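The Snack Box in the Middle of the Bed

Guests at the Huenchumán, a small guesthouse in Costville, get a shallow white box with their room key. It goes on the bed, and whatever was in the coat pockets and the carry-on goes into it. The owners started the habit two years ago, after finding crumbs in more than 40 quilts in a single season.

Most of what lands in the box is travel food: wrapped buns, single biscuits, flat packets bought at a station. Toiletries get mixed in and have to be picked out again.
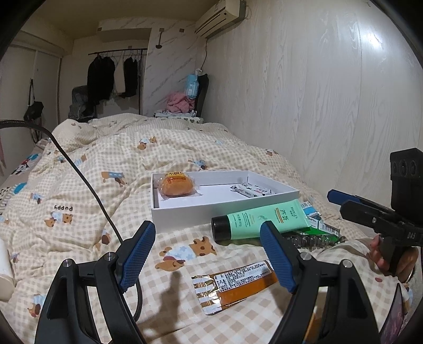
A bun and a small snack in the box, and a milk-flavor biscuit packet

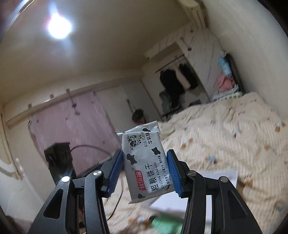 What to keep, what to eat first

Soft bread goes first. Check the date stamp on anything sealed, and stand small packets on edge so the names can be read. Tubes of cream belong in the bathroom. The Idel, across the street, now hands out boxes too, with a lid. They cost the house 40 cents each.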